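# Week 4: Glazes and why they shine
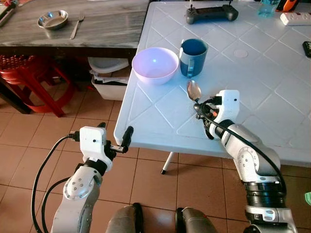
*Fig. 1. Glossy dark blue ceramic mug, with a plastic bowl beside it.*

A glaze is a thin skin of glass, melted onto the clay in the kiln. I love this part of the course!

- **Silica** makes the glass
- **Alumina** stiffens it, so it stays on the pot
- **Flux** brings the melting point down

Cobalt gives wonderful blues, and a tiny pinch goes a long way — start with your weakest mix and work up.

For next week, glaze 12 test tiles, five of them with the Planton clear. Keep the feet bare or they'll stick to the shelf. Reading: the Flelletti handout, page 228.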